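Planning Lab Equipment, Handout 4
Budgeting a two-handed demonstration station
Notes by Pieter Bosman, for the Drendmont automation course

Last session we looked at arms. This week is about the station where people record demonstrations by hand, and I've been looking forward to it, because you can learn so much about a budget by looking at one table and asking who paid for every piece of it! 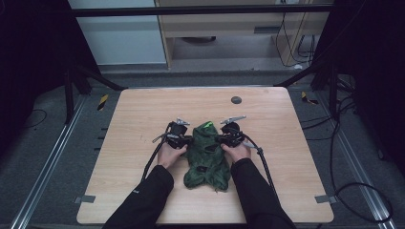
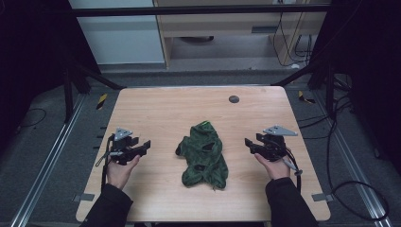 Fig. 4.1 and 4.2. Cloth handling with a pair of hand-held grippers at a fixed table.

When students draft a purchase list for a job like this, they write "grippers, two" and then stop. Look again at both figures with a buyer's eye. There's a tabletop with a grommet hole in it, clamps at the front edge, a dark frame, lengths of aluminum rail, curtains at the sides, hazard striping on the floor, and cable, cable, cable. Every one of those is a line on somebody's order form, and most of them come from a different supplier than the grippers do.

Sort the list into four groups before you ask for a single quote:

1. Held in the hand. Grippers, their cables, mounting plates, spares.
2. Fixed to the floor. Table, frame, rails, clamps.
3. Around the work. Curtains, lighting, floor marking.
4. Used up. Cloth items, tape, cable ties, sleeves.

Group 4 is the one I love to argue about. Cloth looks like it costs nothing, and one piece does. But a task set for folding or flattening needs variety (stretchy, stiff, printed, plain), and a varied set has to be bought, labeled, washed and stored. Give it its own line.

Worked case: Otenetti

The Otenetti project planned one station. Thijs Hoekstra got two quotes for groups 2 and 3 together. Verbeke came in at 2,832 and Pleroler at 2,464, both before tax. Easy choice? Have a look at the terms first. Pleroler left out assembly and delivered in 41 working days. Verbeke included assembly and delivered in 27. The project had an operator starting in June, and the slower delivery would have had that person on the payroll with no table to work at – a cost that shows up on neither quote.

Thijs went with Verbeke. I would have too, although I'd have asked Pleroler for a price on assembly before deciding, and I'd like you to think about what figure would have changed your mind.

A word on cables

Please plan them early. Hand-held tools move all day and their cables move with them, so buy spares in the same order as the tools. Measure the run with the operator's arms stretched to the far side of the table – the straight-line distance from your drawing will come up short.

For next time

Bring a one-page equipment list for a station of your own, sorted into the four groups, with a lead time beside every line. Mark the item with the longest lead time. We'll start from that one and work backward to your order date.

Questions about the Otenetti quotes can go to Thijs. Drafts come to me.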